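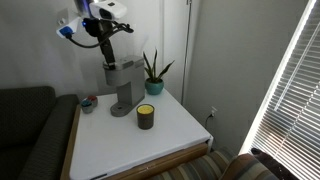
Nundesport Injury Notes

Status: usable, with patience
Last update: 24 November 2022
Maintained by: Nathalie Leemans and Jozef Dekker

What this is

2788 injury and availability notes from a women's amateur handball league, typed up from team sheets, match reports and the emails coaches send late on a Friday. Each row is one player, one match and one reason for not playing. The reasons range from "left ankle, sprain" to "wedding (own)".

We put it together to see whether midweek practice had any bearing on who was missing at the weekend. We still don't know, but we have a very tidy table.

Files

notes.csv - the main table
teams.csv - 12 teams, with the names they use now
reasons.csv - our reason codes
changes.txt - what we fixed and who complained

Columns in notes.csv

player_id: a random number, stable across seasons. It is not the shirt number. Please stop asking.
team_id: matches teams.csv
round: round of the season, starting at 1
reason_raw: what the coach wrote, spelling included, names removed
reason_code: what we decided the coach meant
status: out, doubtful or played_anyway
reported_by: coach, player or parent

Seasons and gaps

The table covers 6 seasons. Two rounds are missing from the third because the sheets were left in a sports bag, and the bag went through the wash. Sadari changed its name to Zilari halfway through the fifth season and kept both sets of jerseys, so early copies of this table had the club playing itself. They now share one team_id.

How the codes were assigned

Roos Geerts and Hằng Đinh each coded every note without looking at the other's work. Where they disagreed, Godelieve Jansen picked one. She played goalkeeper for a long time and has little sympathy for the word "tightness". Rows she settled carry an asterisk in reason_code - strip it before grouping, or you will get twice as many kinds of knee.

Known problems

Coaches underreport before big matches. One team had a completely healthy squad every time it played Juška, which would be remarkable if you had seen them run.

"Doubtful" means whatever the coach wanted the other bench to think.

Illness and hangover share code 2. We tried to separate them and got letters.

Return dates are not included. Most were guesses, and a few were threats.

Privacy

Names, birth dates and addresses are gone. In a league this small, a teammate may still recognize a broken thumb, so please don't publish single rows or try to work out who anyone is. Players can ask to be removed, and we drop their rows in the next version.

Use

Free for teaching and noncommercial research. Please don't use it to set odds. Send corrections to Jozef, with the round and the team_id, and allow him until after the weekend to answer. He coaches too.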